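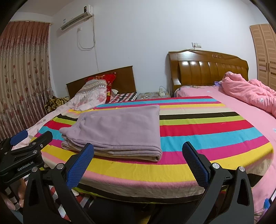 Figure 1. A folded lavender blanket on a striped cloth, with the ribbed hems along the near edge.

Household Textiles, Unit 4: Folding and Storing Blankets
Notes to go with the June session, Bornevley Adult Learning
Tutor: Delwyn Merrick

Welcome back, everyone, and thank you for all the old blankets you have been lugging up the stairs for me. These notes cover what we talked through last time, plus one or two bits I forgot to say because we got so happily sidetracked by moth stories.

Start with Figure 1 and have a look at the two sides of the stack. The right side is nearly straight and finishes in a rounded fold at the near corner. The left side narrows and bunches up. Nearly all of us fold like this, one good side and one side we would sooner turn to the wall, and I include myself in that after more than 136 blankets folded in front of classes in this building!

Plush is harder to fold squarely than a flat weave. It is thick, it springs back, and any little unevenness inside the first fold gets passed on to every fold after it (you can see soft dents and creases on the top, towards the left). So please take your time over the first fold. Lay the blanket out, bring the two short ends together, and run your hands from the middle out to the corners before you do anything else. Then fold again, the same way each time, and stop while the stack will still lie flat by itself.

Hems. Ertuğrul Çınar, who taught this unit before me, liked all the hems on one side and facing the front of the shelf, and I have come round to his way of thinking. You can find the edge with your fingertips in a dark cupboard, and it is a great help if the two faces of a blanket differ in shade, as with the paler beige layer on the underside in our figure.

The cloth underneath. A striped cloth makes a lovely folding guide. Choose one stripe, line your first edge up with it, and you will soon notice if you have drifted. Do smooth the top first, though wrinkles where the cloth hangs over the side of the table will do no harm at all.

For next time
Fold one thick blanket and one thin one at home, and make a note of which corner gives you trouble. Read the Skerum booklet as far as the part on cedar and lavender bags. The cupboard with the spare blankets is opened by code 558, and please put them back hems outwards.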